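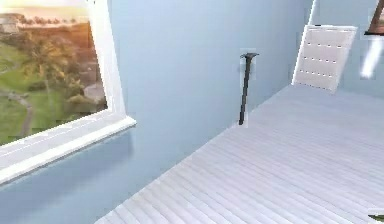
**Wrist camera roll after remount in simulated cell**

**nyanez_sim**
I look after the sim copy of our Tratodar mobile arm. Room is Brolstead, bridge is Drudberg. In April I moved the wrist camera from the old bracket to the flange mount and re-entered the extrinsics by hand. Depth registration is fine at the home pose. As soon as joint 6 moves, the reprojected points walk off by 14 px at the image corners. Joint zeros were checked against the model and match. Which side would you start on, the camera frame or the flange frame?

Nahuel Yáñez

**ardeleanu_t**
Camera frame. Drudberg wants roll-pitch-yaw in the parent link, fixed axes. If you copied the numbers off a bracket drawing they are almost certainly in the optical frame. Post a render with a good vertical in it and the joint values for that pose.

**nyanez_sim**
Joint 6 was at 8 degrees for this one, base parked, arm folded.
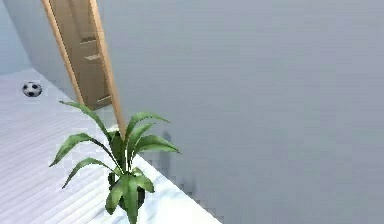
*Wrist view, door upper left, plant in the foreground.*

The door edge leans a good deal more than 8 degrees, but the camera is also pitched down, so I don't trust a protractor on the screen.

**kettlepoint**
You can't get roll from one edge near the side of a pitched view. Perspective leans it for you. Fit the vanishing point from several verticals, or skip all that and put a calibration board in the room.

I'd also look at the shadow on the wall by the plant. Those stair-stepped edges look like a shadow map set too low. Ours is at 2000 and comes out clean.

**ardeleanu_t**
Disagree on the shadow. There is blockiness along the floor boundary too, and that isn't a shadow map fault. I'd blame the stream encoder. Either way it has no bearing on extrinsics. Agree on the board.

**kettlepoint**
It has a bearing if he's picking corners off compressed video.

**ardeleanu_t**
Fair. Dump raw buffers for the calibration set, then.

**nyanez_sim**
Will do. Side question while I'm in the scene file. I want to confirm the floor plane before I place a board on it.

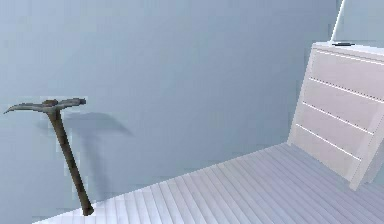

*Pickaxe upright by the wall, dresser to the right.*

The pickaxe is on the end of its handle. Static prop, or a sleeping rigid body?

**jansen_cell**
Can't tell from a still. Check the mass entry in the scene file. If it's dynamic, wake it and step the solver. If it stays up, you may have an oversized collision hull, and your board could end up floating as well.

**nyanez_sim**
Mass is zero, so static. Moving on.

Raw capture done with 11 board poses, joint 6 swept through its range. The solve gives a 90 degree swap between camera x and y, plus a small offset in z. Tudor was right about the optical frame. I've put the rotation in as a quaternion and left the old values commented out underneath. Corner error is now under 1 px.

**kettlepoint**
Delete the old values. Somebody will uncomment them.

**ardeleanu_t**
I'd keep them, with a note on which frame they're in. Also re-run the home pose check. The z offset will have shifted your depth registration.

**nyanez_sim**
Home pose re-run, still in tolerance. Keeping the comment, frame noted. Stream encoder settings I'll look at separately.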